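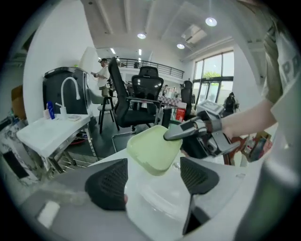 A plastic lid held in a hand-held gripper, with the sink station to the left.

How to Plan and Budget for a Set of Hand-Held Grippers

Most first budgets for hand-held grippers list the grippers and very little else. The quote comes in, it gets approved, and a month later there are requests for straps, spare finger pads, storage drives, a sink and somewhere to put it all. This guide goes through the purchase in the order we now do it, using household chores as the working example. It assumes you want demonstrations of two-handed tasks and that you already have a room.

Step 1. Write the task list before you ask for a quote

Put down every task you want recorded in the first project, with the objects each one needs. Our last list had 13 tasks on it, and 9 of them used both hands. That settled the first question, which was whether to buy single grippers or pairs.

Next to each task, note the widest thing the fingers have to close on, the thinnest, and whether water is involved. A storage box lid and a sponge ask for very different things from a finger pad. The lid is thin and stiff and slides if the pad is too smooth. The sponge gives way, and the operator has to press down on it as well as squeeze.

Send the list to the supplier with your request. When we asked Trenow and Kan for quotes without a task list, we got two prices that could not be compared, one with a wide jaw and one with a narrow one. With the list attached, both came back with similar tools and we could look at the price.

Step 2. Count hands, then add spares

Work out how many people will be recording at the same time. Each needs a left and a right. Then add one spare pair for up to three operators, and 2 spare pairs above that. A gripper away for repair stops a whole operator, so this is a poor place to save.

Ask these questions about every model on your short list:

What does it weigh with everything mounted on it?
Does it strap to the forearm or is it only held in the hand?
Can the finger pads be changed without sending the tool back?
Are tracking markers included, and can you print replacements yourself?
How long is the wait for a single spare part?

The weight question matters more than it looks on paper. Suppliers often give the weight of the bare mechanism. Try the complete tool for a full session before ordering, with the lightest-built operator on your team as well as the strongest.

Step 3. Budget for the workstation

Wet tasks need a station you can stand at and reach into from more than one height. A full plumbed kitchen is the expensive way to do it. Unless running water is part of the task, a free-standing basin or sink counter is enough for practicing the motions, and it can be moved when you want a different background.

Measure the basin with the grippers in mind. Two bare hands fit almost anywhere, but two grippers with marker cubes behind the fingers take up a lot more width, and they knock into the faucet if it stands too close to where the work is. Take a cardboard cutout of the gripper along when you go to look at basins.
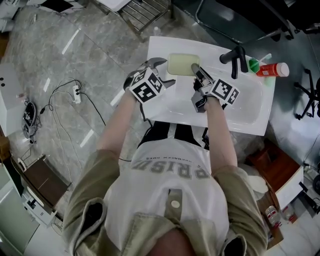
Allow for small props on the same budget line. Sponges, cups, bottles and lids are cheap one at a time, but you will want several colors and sizes of each, and they wear out. We set the prop line at 50 dollars per task and refill it once, halfway through the project. Rubber and foam items go first.

Keep the receipts for props in one place. Finance will ask why a robotics project is buying dish sponges, and it is quicker to answer once.

Step 4. Power, cables and storage

Walk through the room with a floor plan and mark every outlet. Chargers, the recording computer and any fixed cameras all want power in the same corner, and power strips fill up quickly. Price these separately:

Power strips with long leads
Cable covers for any walkway
A second charger for each pair of grippers
Storage drives for the recordings, plus a second set for backup
A shelf or cabinet for tools not in use

Leave the area where operators stand clear of cables. With both hands in grippers and their eyes on the task, people do not look at their feet.

For storage, record one ten-minute session with the settings you plan to use, check the file size, and multiply. Do this with the trial unit before you order drives. The supplier's estimate may be based on a lower resolution than yours.

Step 5. Software and support

Some suppliers sell the tool and charge for the processing software by the year. Others include it. Kan quoted us a lower price for the hardware, but the license made it the more expensive choice by the second year. Put both years in the spreadsheet before you compare.

Check what format the recordings come out in. We use Plakus to sort and label sessions, and one of the trial tools needed a conversion step that took longer than the recording did. If your own software needs custom work to read the files, that is staff time and belongs in the budget as well.

Step 6. Order in two parts

Do not buy the full set at once. Order one pair, plus spare pads and straps, and run it for at least two weeks on your hardest tasks. Write down every failure, including the dull ones: a strap that slips, a marker that peels, a pad that will not hold a thin rim.

Then place the main order. Ask the supplier to hold the quoted price until that date, and get it in writing. Trenow agreed to this without any fuss - Kan wanted a deposit.

If your budget year closes in June, the first pair needs to be in the room by April to leave time for the second order. Delivery was the slowest part of the Jinar project, and the parts we waited on longest were finger pads.

Step 7. Keep a line for the second half of the project

Hold back part of the money for changes. New tasks get added, and they bring new props and sometimes a different set of fingers. On the spreadsheet we call this line "refit" and leave it alone until the first batch of recordings has been checked. Anything left over goes to spare straps and pads, which keep well in a drawer.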